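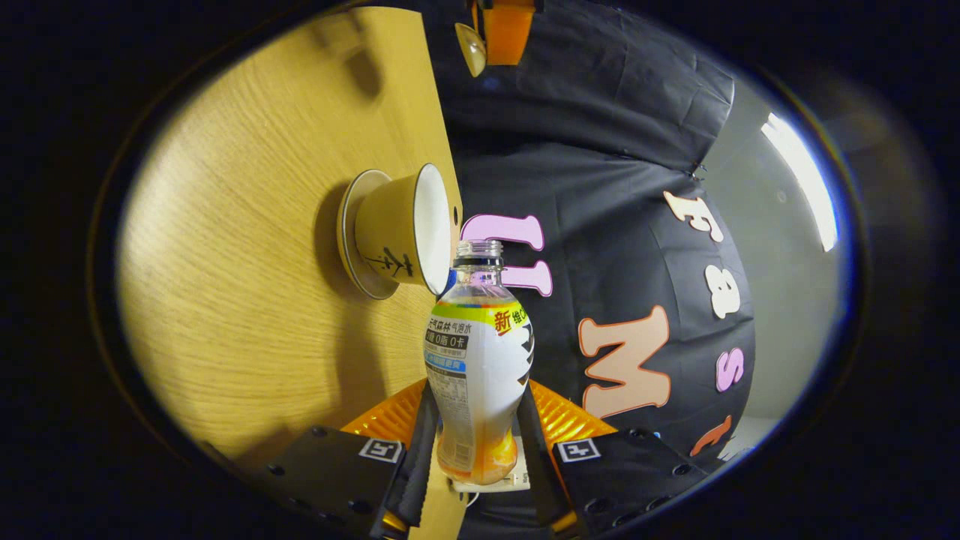

Mokness Robotics Club > Projects > Handheld gripper demos

seok_bench
Pouring task, first batch is up. We have 278 demos so far and the deadline for 1478 is the end of August. The one at the top is the bottle with orange liquid in the bottom and the cap off. Cup and saucer on the wood tabletop. Please keep the grip on the bottle and leave the label on.

tallgrass17
I don't agree with the label part. If every demo has the same label, the policy will learn the label. Peel half of them.

seok_bench
Then the bare plastic gives us glare. I would change bottles before I peel anything.

ketano_k
Can we talk about the lettering on the black cloth? It's big and colorful and I'd want plain cloth for at least 100 demos.

tallgrass17
+1 for plain cloth. Still want the peeled bottles too.

nutdriver
Stustside trained on one background last year and it fell apart when they moved rooms. Also check that both finger markers stay in view, I had to throw out 17 of mine.

seok_bench
OK. Plain cloth next, label stays for now. Upload to the shared folder by 6 pm.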